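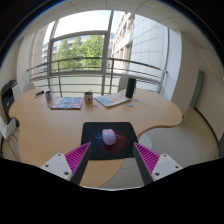 The Tirkenent Table
Large shared table in light wood, with a wavy edge
From the Fenow workshop, Flasberg

We've been making the Tirkenent long enough now that we ought to have a short way of describing it, and we still don't. People come into the showroom and say "oh, it's the cloud one," or the puddle, or the puzzle piece (that last one is my favorite, and I wish I'd thought of it when we were choosing a name). It's a big table with no straight sides. The edge goes out into a rounded lobe, dips back in, swings out again, and once you're sitting at it the dips and curves make more sense than they do on paper.

It started as a table for our own office. We had ordinary desks pushed together in the middle of the room, and there was always a gap between them that pens fell through and a corner that caught you on the hip on the way to the kettle. Eleri Bevan drew a wavy line around the whole group of desks with a marker, on the back of an old delivery note, and asked the workshop to cut her that. They grumbled, and then they cut it. We all sat down at it one morning in May and started moving our things around to see who would get which curve, and I don't think we got any work done until lunch!

What the shape is for

The wide, rounded parts are where you spread out. There's room for a keyboard or a laptop, a mouse pad, your mug, the magazine you're pretending you'll read on your break. The places where the edge comes inward are for sitting closer. You can pull your chair into a notch and have the tabletop come forward a little on both sides of you, which is a cozy way to sit if you like to rest your elbows, and a nice place to leave the chair at the end of the day so it isn't out in the walkway.

The middle belongs to everybody. On a table with this much surface the middle tends to collect things, and we've decided to be fine with that. Ours usually has a tin or two of pens and whatever magazine came in the mail.

One thing to know before you order, and we tell everybody this in the showroom too. A mouse pad with square sides doesn't always follow a curved edge. If you set one down close to a place where the wood dips in, a corner of the pad can end up hanging over the floor. Slide it farther onto the table or over to a lobe and it will lie flat. Round pads are easier, and a lot of people end up giving up the pad altogether.

The wood and the finish

The top is a pale, warm brown with a fine grain. In morning light it looks almost like oatmeal, and late in the day it goes closer to honey, and we've had customers hold a sample up to the window and then to a lamp and ask us if we'd switched it on them. We hadn't. Please do the same with yours, though, before you decide, and look at it in the room where the table is going to live.

We finish every top with our Lloyd finish, named after the street the first workshop was on. It has a low sheen and it feels like wood under your hand, which was the thing we were fussiest about. A mouse will track on it without a pad in most cases. Very shiny lacquers can confuse some mice, and we didn't want people to be stuck with a table that argued with their computer.

The edge is rounded over all the way along, on the top side and underneath. You'll feel it most in the notches, where your forearms rest. Cadi Gethin does the edges by hand after the machine has been around, and she will go back over a spot that the rest of us would have sworn was perfect. 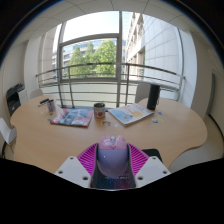 Mererid Vaughan wrote to ask whether the curves make it hard to tell whose space is whose, because her team shares everything and bickers about it. She's had her Tirkenent for a while now, and she kindly answered her own question in a second note. The people who like a lot of elbow room drifted to the lobes, the ones who like to be tucked in took the notches, and the bickering has moved on to the thermostat. She did say she wished she'd ordered a bigger one.

We hear that last part fairly often, so let's talk about sizes.

Choosing a size

The Tirkenent comes in 3 sizes, which we call small, middle, and large. The outline isn't simply shrunk down from one to the next. Eleri redrew the wave for each, so that the notches stay deep enough for a person and the lobes stay wide enough for a computer and everything that goes with it. If you look at the drawings side by side you'll see they're more like cousins than copies.

All of them stand 29 inches high. That's a comfortable height for most office chairs, and it leaves good room for your knees. If you want to keep the chairs you have, measure their arms before you write to us. Chairs with no arms, or low arms, will tuck into the notches. Chairs with tall, fixed arms may bump against the edge and have to stay outside, and over time they'll mark the wood.

We strongly suggest the newspaper trick. Ask us for the paper pattern, which we'll mail you at no charge, and lay it out on your floor. Walk around it for a day or so. Open the cabinet doors, carry a box past it, sit on the floor in one of the notches and feel silly. People nearly always turn the pattern at least once before they settle on which way the table should face, and it's so much easier to turn paper!

A word about windows, too. The table looks lovely near one, but the person in the brightest lobe will be squinting by afternoon if there's no blind. Put the quiet, paper-and-pencil kind of work on the window side if you can and turn the screens sideways to the light.

What people put on it

We like to see these tables after people have been living with them for a while. In the showroom we can make one look very grand with a single bowl on it, and it's pretty, but it isn't how anybody works. A table like this looks best with a computer mouse in somebody's favorite colors, a couple of printed tins, a booklet somebody meant to file. The pale wood is a friendly background for bright things. Pink and lavender look cheerful on it, and so does a mug with a busy pattern that would shout on a darker desk.

If you'd like to keep some order, choose a row. Pick the far side, or whichever stretch nobody sits at, and line up the odds and ends there. Haf Gittins started this at our own table and it took hold without anyone being asked, so the near side is mostly free for working and the pens have a home.

White chairs look good with it, in case you were wondering, and we get asked about chairs more than anything else. A molded seat on slim wooden legs keeps things light around a top this big. We don't make chairs ourselves, but the showroom staff will happily talk your ear off about them. 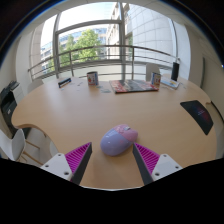
Looking after it

A soft, damp cloth is all you need on an ordinary day. Wring it out well, wipe with the grain, and go over it with a dry one. For sticky patches, add a drop of dish soap to the water. Please don't use glass cleaner or anything gritty on it, and keep those white melamine sponges well away, as they'll take the sheen off in a patch and you'll see that patch every morning forever.

Hot mugs can leave a ring. The Lloyd finish will put up with a warm cup for as long as it takes to drink it, but a pot straight from the stove needs something under it. If you do get a ring, give it a few days before you worry. Many of them fade, and for the stubborn ones we sell a small tin of the finish with a cloth and a page of instructions that Ffion Yorath wrote very patiently after answering the same phone call all winter.

The color will warm up a bit with daylight. Move your mouse pads and magazines around now and then during the first months, or you'll find a paler rectangle under each of them when you finally do. It evens out once the wood has had its share of light, but it takes its time.

Delivery and putting it together

The small size comes with its top in one piece. The middle and large tops come in 2 sections that draw together from underneath with bolts, and the join follows the grain so it settles in nicely. Our own people bring the table in and set it up, and they'll take the packing away with them. Before they come, please check your doorways and any tight turns on the stairs, and send us a photo if you're unsure. We've met some very surprising staircases.

Each table is made to order and takes 18 weeks. We know that's a long wait, and we're sorry, and we'd still rather take it than hurry Cadi. You'll get a note from us when your wood is picked out and another when the top goes in for finishing, and you're welcome to visit the workshop in Flasberg in between.

If you ever move offices, call us before you take the top apart. The bolts come out in a certain order and Ffion will talk you through it over the phone.

To order or ask a question

Prices depend on the size and how far we're driving, so write or call and we'll work it out with you. Ask for Haf if it's about samples or the paper pattern, and for Ffion if it's about care or repairs. Samples of the wood with the Lloyd finish are free and you can keep them. They make decent coasters.

Page updated 12/16/18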